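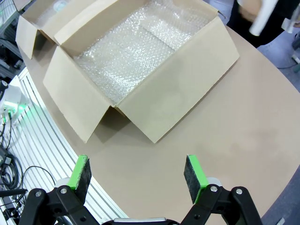

Ticket 2046
Subject: Bubble wrap liner does not stay flat in the open box
Opened by: Fatemeh Najafi
Product: Skomomer liner roll, clear, 300 mm wide
Status: Solved, one question open

Hello Briker support,

We pack small glass jars for a shop in Grurkau. In February we changed from paper filling to your bubble wrap, and since then I have the same trouble with almost every box. I put the liner in the box, I press it to the bottom, and when I turn to take the jars it is already coming up in the middle. Then the first jar stands on a fold and leans to one side.

My box is a plain brown corrugated one with four top flaps. I open all the flaps to the outside before I line it. The wrap should cover the bottom and go up a part of the walls. I do not want to use glue, as the customers use the boxes again.

What I tried before writing to you:

1. Cutting the piece shorter. The fold goes away but the walls have no protection.
2. Bubbles up and bubbles down. With bubbles down it slides more.
3. Leaving the cut pieces flat under a board during the night. It helped for the first few boxes in the morning, then I was again cutting from the roll and the problem came back.
4. Tape in two corners. It holds, but when I pull the tape off it takes the brown paper from the cardboard with it.

Please tell me if the roll is wrong for this use or if my method is wrong.

Fatemeh Najafi

Reply from Briker support

Hello Fatemeh,

Thank you for the clear list, it saves us many questions. Can you tell us the inside size of the box at the bottom, and in which direction you lay the wrap? We mean the direction it comes off the roll. Please also check if the piece is wider than the bottom on the long sides or only on the short sides.

Reply from Fatemeh Najafi

The bottom is 300 mm long and 200 mm wide inside. I lay the wrap with the roll direction along the long side, so it goes up the two short walls. The width of the roll is more than the width of the box, so it also goes up the long walls a little. In the corners it is too much material and I just push it down with my fingers.

Reply from Briker support

We think there are two causes. The wrap remembers the curve of the roll, and you are laying it so that this curve goes along the longest part of the box. At the same time the corners are full, and they push the sheet to the middle.

Please try this:

Turn the piece so that the roll direction goes across the box.
Cut a slit in each corner, from the edge of the piece to where the bottom begins. Let the two parts overlap.
Press the corners first and the middle last.

For the longer walls you can add a separate strip if the piece does not reach high enough.

Reply from Fatemeh Najafi

I did it this morning with one box and then with all the boxes of the Rahimi order. The corner slits made the biggest difference. With only the turning, the middle was still a bit high, but with slits it stays down and the jars stand straight. It takes me more time to cut, so now I made a pattern from an old flap and I mark the four slits with a pen before cutting.

The strip for the end walls I cut from the leftover, and it stays up by itself if I fold its lower edge under the first piece.

One thing I still would like to know — do you sell the same wrap in flat sheets? You can close the trouble part of the ticket, but please leave this question open until the sales people answer.

Reply from Briker support

Problem marked as solved. Your question about flat sheets is passed to sales and the ticket stays open for their answer.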